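Altness Bevel 白色书桌:用到换季以后的看法

分类:家具 / 书桌
购买渠道:Prikance 网店,自费
配置:大号桌面,哑光白,固定高度桌腿

先说价钱。桌面加桌腿 3000 元,上门安装另收 300。这个价位可选的白桌子很多,便宜的 1000 元就能搬回家,而且那些桌子照片拍出来跟 Bevel 没什么区别。我下单之前犹豫了很久,最后还是被商品页上那几句话说动了:“不反光、不留指纹、不显脏”。三个“不”里面,我现在愿意认一个半。

我对白色桌面一直有成见。之前用的是 Dauda 的深色桌子,用了好些年,唯一的毛病是落灰显眼,早上擦过,下午又是一层。换白色的念头来自朋友 Ilona Győri,她做纸样和书籍装帧,工作台全是白的,理由是看颜色准。我的工作用不着看颜色,平时就是写字、改稿、拆快递,偶尔拼点模型。所以她的理由对我不成立,这一点我买的时候就知道,还是买了。

包装

纸箱两层,四个角有护角,板子外面裹了一层薄泡棉。没有磕碰。说明书是一张折页,图画得很小,螺丝包上的编号和折页上的编号有一处对不上,要靠长度去比。安装师傅显然装过不少,看都没看折页。如果你打算省下那 300 自己装,请先把螺丝按长短分好,再去看图,别反过来。

我后来自己拆下桌腿挪过一次房间,一个人能干,但翻板子的时候很吃力,腰不好的找人搭把手。桌腿上的螺丝孔内侧有金属套,反复拆装没有滑牙,这是我对这张桌子比较满意的地方。便宜桌子通常是直接往板里拧,拆一次松一次。

味道方面,刚到的时候有一股闷闷的气味,凑近抽屉滑轨那边更明显。开窗放了一阵就淡了。卖家客服的说法是“正常包装味”,这句话等于没说,我问有没有检测报告,对方发来一张很糊的截图,放大以后字都看不清。我不因此断定它有问题,只是这样的售后配不上 3000 的价格。

哑光面到底有多哑

商品页的图是在影棚里打灯拍的,所有家具在那种灯光下都好看。我更关心的是在普通房间里、凑近了看会怎么样。我家书房朝北,白天光线比较散,晚上靠一盏夹灯。

白天的表现不错。桌面把光吃得很匀,看不到窗户的倒影,也没有那种亮漆桌面上一大块白斑。手边的东西投在上面只有一片灰影,边缘是化开的。看久了屏幕再低头写字,眼睛没有被晃到的感觉。这就是我认的那一个“不”。

晚上就差一些。夹灯压低的时候,斜着看过去桌面还是会泛一层光,虽然不刺眼,但跟“不反光”三个字有距离。把灯抬高,或者换成有柔光罩的,就好很多。商品页大可以写“低反光”,那样我一句话都不会说。

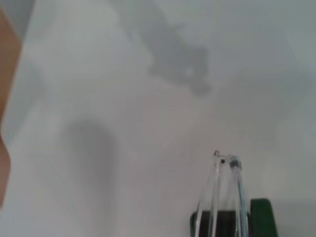

凑近看的浅色表面:右侧灰里略带点蓝,下半部分偏暖,影子的边都是虚的。

颜色也值得单说一下。页面上只有一种白,名字叫“雾白”,选项旁边是一个色块。到了家里,它的样子很看光线。多云的上午它发灰,冷冷的;开了暖光灯,又带一点米色,旁边放一张复印纸,差别一下子就出来了。我把这件事跟 Ilona 讲,她嫌我大惊小怪,说所有的白都这样。道理我懂,可是卖家收了“定制调色”的溢价,至少应该多放几张不同光线下的照片。如果你的墙是很干净的冷白,买之前最好要一块色样。我问过客服,色样可以寄,运费自付,这个选项在页面上找不到。

还有一个小问题:因为表面太平、太素,眼睛没有可以落的地方。喜欢极简的人会把这当优点。我用了一段时间,还是觉得有点像在一张没画线的大纸上办公,橡皮、白色夹子、药片,掉上去要找半天。这是个人口味,不扣分。

指纹、铅笔和咖啡

“不留指纹”基本成立,前提是手干。刚吃过东西,或者涂了护手霜,手掌搁过的地方会留一块发暗的印子,正面看不见,侧面看得清清楚楚。用微湿的布能擦掉,但要擦两遍,第一遍只是把它抹开。

铅笔灰是最讨厌的。哑光面多少有点涩,石墨粉会被手掌蹭进去,形成灰蒙蒙的一片。我写字的位置现在比旁边要暗一点,不知道的人会以为是影子。普通的清洁布对付不了,要用软橡皮轻轻擦一遍,再用湿布收尾。卖家附送的那瓶清洁剂我试过,效果跟清水差不多,香味倒是很足。说“不显脏”,我只能认半个:灰尘确实不显,石墨和圆珠笔油就别指望了。

圆珠笔我不小心画了一道,隔夜才发现。酒精棉片擦了好几下才淡下去,现在对着窗户还看得出痕迹。说明书上写不建议用酒精,也没有告诉你应该用什么。我抱着弄坏就算了的心态擦的,表面没有发亮,也没有起毛,算它过关。你们自己掂量。

咖啡倒是没什么可担心的。杯底那一圈,放一上午再擦也擦得干净。热茶杯直接放上去,我试了几次,没有留白印。刚离火的锅我没有试,也不打算试,谁会在书桌上放锅。

酱油、红酒这类东西我不在书桌上用,有些评测会专门往上倒,倒完等一会儿擦掉,然后宣布耐污。那种测试参考价值很有限,真正让白桌子变旧的是每天的袖子、手腕和笔,跟一次性的泼洒没有多大关系。

划痕

裁纸刀一定要垫板,这个不用我教。让我意外的是键盘。我的键盘脚垫有一个掉了,露出塑料,推来推去,桌面上多了一小片发亮的地方,摸起来平的,看上去却比周围滑。哑光面怕的就是这个:不一定会被划伤,但会被磨亮,而且磨亮之后没有办法恢复。我问客服能不能修,答复是可以购买桌垫。

好,那么问题来了。如果一张主打表面质感的桌子需要一块桌垫把表面盖住,我为什么要为这个表面多付钱?我至今没有想通。现在的状态是键盘下面垫了一块毛毡,其余地方露着,看着别扭,也就这样了。

纸箱在上面拖,没有留下痕迹。陶瓷杯的毛底拖一下会有一条灰线,用橡皮能擦掉,看来是杯子掉的粉,桌面本身没有伤。剪刀掉下来砸过一次,留了一个很浅的小坑,用指甲能摸到。

边缘

这款叫 Bevel,卖点当然是斜边。桌沿下方切了一个斜面,手腕搭上去确实比直角边舒服,从侧面看也显得薄。做工大体整齐,前沿很好,后沿有一小段收得不够干净,摸着有点剌手。后沿靠墙,平时碰不到,我懒得为此退货,可是谁家要是把桌子摆在房间中央,就得仔细检查一遍。

斜边也有代价。夹灯、显示器支架这类需要夹在桌边的东西,下面的夹口碰到斜面会吃不上力。我的夹灯夹得住,歪一点;显示器支架就不行,拧紧以后还是会慢慢往外滑,最后我在下面塞了一小块木楔。商品页的图里偏偏就有一副显示器支架,夹得端端正正,我很想知道他们是怎么夹的。问了,客服说图片仅供参考。

稳不稳

打字不晃。站着双手撑上去用力推,左右方向会动一点,前后方向几乎不动。比我那张 Dauda 差一些,Dauda 下面有一根横撑,Bevel 为了好看把横撑省了。伏案写字完全够用,踩缝纫机或者拧台钳就别考虑了。

桌腿的调平脚垫可调范围很小,我家地板有一角偏低,拧到头还差一点点,垫了折起来的卡纸。老房子的朋友注意这一点。

网上的评价怎么看

Prikance 上这款的评价几乎全是满分,翻下来大部分写于收货当天,配图是刚拆开的桌面。刚拆开的白桌子没有难看的。有一位署名 Funmilayo Nwankwo 的买家写了追评,说用了一阵子以后写字的位置发暗,跟我遇到的情况一样,她的办法是每隔一段时间把桌子调个头,让两边一起旧。我照着做了,心理上好受不少,斜边的前后做法略有不同,调头以后手腕搭的是那条收得不太干净的边,所以我又调了回来。

追评比首评有用得多,买白色家具之前请直接跳到追评去看。

值不值

如果把它跟 1000 元左右的白桌子放在一起,多出来的钱花在几个地方:桌面光线确实柔和,螺丝孔有金属套,前沿舒服。另外一部分花在了影棚照片和那瓶没什么用的清洁剂上。前面几样我觉得值一些钱,值不值 2 倍的差价,我很怀疑。

适合的人:白天在自然光下工作,手边东西少,主要用电脑,愿意铺一小块垫子,对桌面反光特别敏感。

不适合的人:大量用铅笔,用夹式支架,地面不平,或者跟我一样看见一块发亮的磨痕就会盯上一整天。

十月有一轮促销,安装费会免掉,桌子本身不降价。想买的可以等那个时候。我自己的这张会继续用,退货期早就过了,而且搬它下楼实在太费劲。

补充两点

有人在评论里问抽屉。抽屉是选配,我买的是带滑轨的那种,拉到底会卡一下,要稍微往上抬才能推回去。放文具可以,别放重书。

还有人问能不能单买桌面。客服说可以,价格要单独报,我没有继续问。桌面背面预留的孔位只对自家的桌腿,配别家的腿得自己重新打孔,打了孔保修就没了。

评分

桌面观感:7/10
耐用:5/10
结构:6/10
售后:3/10

优点:光线柔和,拆装不滑牙,前沿手感好
缺点:易磨亮,石墨难清理,斜边妨碍夹具,宣传用词过满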